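Qui sommes-nous | Bonnes pratiques en robotique
Temps de lecture : 2 min
Dernière mise à jour : 6 juillet 2019

Clemura rédige des règles d'exploitation pour les robots qui manipulent des produits en rayon. L'entreprise a été créée par Maëlle Hawthorne et Tanner Gagnon. Nos clients sont des enseignes et des intégrateurs, parmi lesquels Cloutier et Planano.

Notre référentiel compte 44 règles. Elles portent sur la prise des emballages, la distance entre le bras et le bord de l'étagère, la position de la main inactive et les conditions d'arrêt. Chaque règle est relue par deux personnes — l'une écrit, l'autre vérifie sur le robot.
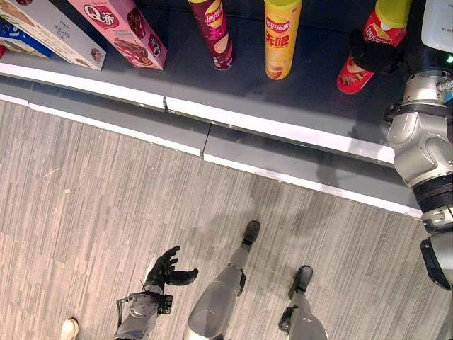
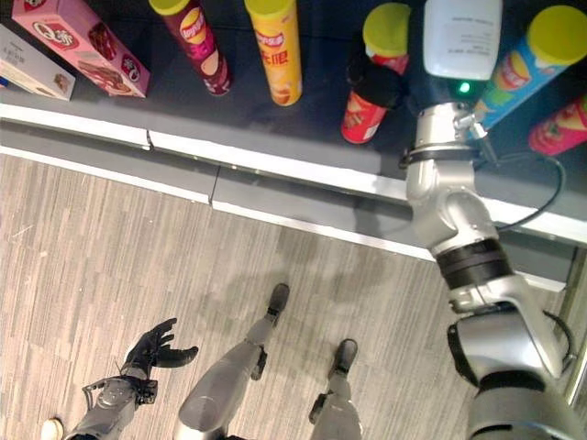
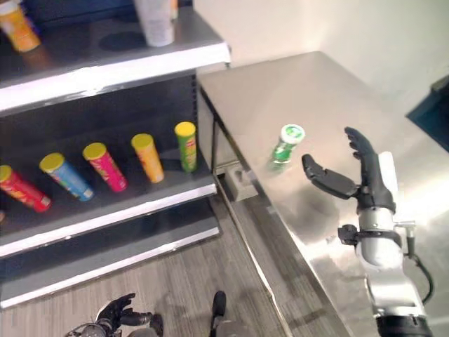 Travail de manipulation à l'étagère (1 et 2) et à la table en inox (3).

Une règle n'est publiée qu'après 300 prises consignées. Les échecs sont notés avec le type d'emballage : tube, boîte, flacon. Le texte est révisé chaque année en octobre, et les anciennes versions restent consultables sur demande.

Nous ne vendons pas de robots et ne délivrons pas de certificat. Nous formons aussi les équipes en magasin à la lecture du référentiel — une demi-journée, sur leur site.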